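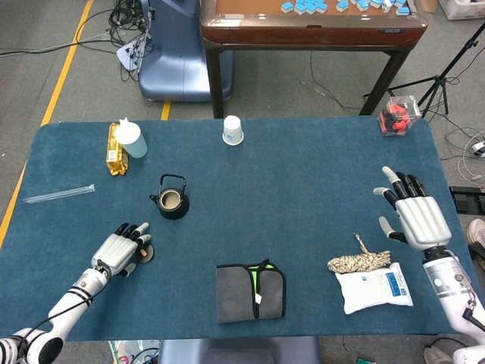
So Varkeo has announced the "Founder's Crate" for Trilon and people are already calling it sold out. A few things bother me about that.

First, sold out where? The Varkeo store page said "low stock" four minutes after it opened. I've been refreshing since breakfast and it still says "low stock." That's a label somebody typed in.

The crate is $230. For that you get the base game, a cloth map, a art book of 44 pages and a numbered certificate. The standard edition is the same game with the same day-one patch. So the paper and the cloth are costing you more than the game does.

Forty-four pages, by the way. The free manual that came with the first Trilon was longer than that and it had the monster stats in it.

"Limited to 2296 units worldwide." Who picks 2296? My guess is it's whatever the printer's minimum run was, less the ones they're keeping for streamers. They won't say. I asked support and got a link to the preorder page.

Also worth reading the small print under the shipping tab. The certificate is numbered, but the number isn't tied to your order, and "Varkeo may produce additional certificates to meet regional demand." Then what is the number for?

Somebody in my replies says the resale price proves the demand is real. I looked. There were over 30 listings when I checked, most of them at double, and I couldn't find a single completed sale. Asking for $460 doesn't mean anyone paid it. I could list my old router for $460.

And none of those sellers has the thing. It ships in March. They're selling a preorder confirmation email.

Glenys Mahuika pointed out that the cloth map only shows Hokthorpe and the coast. The whole eastern half, Rojanasak included, is missing. So either that's a spoiler thing or the eastern half wasn't finished when the map went to print. I know which one I'd bet on.

Before anyone asks, yes, I liked the first two games. I bought the big box for Trilon 2 as well. The statue's sword arm came off in the first week and the replacement form is still "under review."

If you want the crate because you like cloth maps, fine - buy it from the store at the store price, and keep the email. Just don't pay a stranger double because a web page has a red banner on it.

Checked again at 6 pm. Still "low stock." Still lets me put 2 in the cart.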